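Can a Machine Make My Bed Yet? A Little Gallery
Words and pictures by Clementina Peixoto
Filed under: Chores, Gadgets, Wendby

I hate laundry. I should get that out of the way up front, so you know where my heart is. I have folded clothes in laundromats, on buses and once on the hood of a parked car in the rain, and I'd hand the whole job over to a machine tomorrow morning if somebody would sell me one that could do it at a price I could pay. So when people ask me (and they do ask, usually at parties, usually right after I've mentioned this site) whether robots can do chores yet, I'm the wrong person if you want a cool head. I want them to! I want it so badly.

I keep a tally, by the way. Readers have been sending me their most hated chore since I put the little form up in April, and we're at 2797 answers now. Folding is winning by a mile. Changing the bed is second, and inside that category the fitted sheet and the comforter cover are fighting it out. Hardly anyone picked vacuuming, and I think that's because plenty of you have a round thing that does it for you already and you've forgotten it was ever a chore.

Anyway, on to the pictures. It's a short gallery this time, bedroom stuff, soft things. 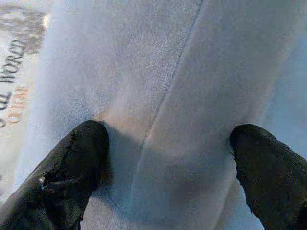
Cloth is the hard part, and I don't think people who grew up folding it realize how much they know. You pick up a shirt and your fingers tell you right away if you've got one layer or two. You give it a shake. You find the shoulder by feel while you're looking at the TV! A mug is the same mug every time you reach for it, but a sweatshirt is a new shape every time you drop it, and all of those shapes have to be sorted out before anything useful can happen.

Aurora Azevedo, who used to do hotel rooms over in Clarudbridge and is now my go-to for anything bed related, timed herself for me last month with her phone propped on a dresser. Strip the bed, fresh bottom sheet, top sheet, two pillowcases, comforter on: 144 seconds. I tried the same bed and I'm not telling you my number, but I had to sit down afterward. Her trick with corners is to do the far one first and walk back toward the door, and she can't explain why it works any better than I can.

I asked her if she'd trust a machine with a room. She said she'd trust it to carry the dirty sheets down the hall. Then she thought about it some more and said towels, maybe, if they were all one size and came out of the dryer in a tidy pile, and have you ever seen a dryer do that?

She's got a point about the pile. Most of the folding clips that get sent to me start with one flat item on a clear table, and my laundry has never once looked like that. The Fletarel people did put out a longer one where the thing starts from a heap, and I liked them for it. It went through 55 washcloths. I watched the entire video with a sandwich and I'd say it was slow but I got kind of attached to it by the end.
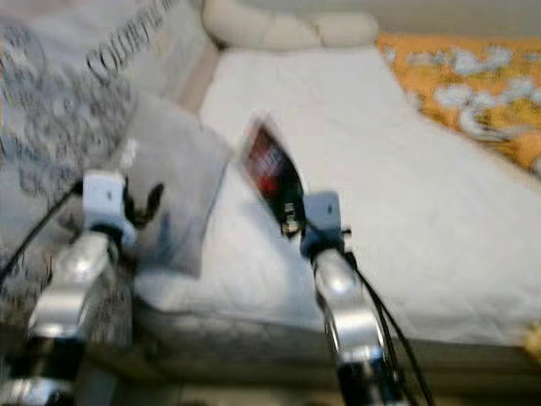 Beds come with a second problem, and that's all the stuff on them. Nobody at my house has ever walked into a bedroom and found just a mattress and a neat stack of linens waiting. You've got the pillows, the blanket somebody kicked to the far side, the sock, the charger, the book that's been face down for a week. On this one there's the white sheet, a bright orange blanket with a white pattern, a puffy beige bolster sort of thing along the back, a big gray-and-white cushion with COMFY on it, and a wrinkled bit of pale cloth, and one gripper has hold of a small dark object with some red on it. So you've got soft and small in the same job, and both arms moving. I get stuck on that bit, because a person doesn't even count it as two jobs. You scoop the little thing off the bed with one hand and tug the cloth with the other and you're thinking about dinner.

My own scorecard, for whoever wants it. Picking up one thing and putting it somewhere else: yes, I've seen plenty of that and I'm happy. Folding something flat and square: yes, if you're patient. Folding my actual laundry: not that I've seen. Comforter covers: please. I can't do those myself, and I've owned the same one for years.

Money's the other thing. The Bahrami folding cabinet, the one a bunch of you wrote in about, rents for 108 dollars a month, and you still have to clip each shirt to the front by hand. I did the math on my kitchen wall calendar and then I folded my shirts.

Next gallery is going to be kitchens, if I can get it together by a Wednesday for once. Aurora wants me to do bathrooms, grout especially. If your most hated chore isn't on the form yet, add it in the box at the bottom, and please put what it is in the first line, since I'm reading these on my phone.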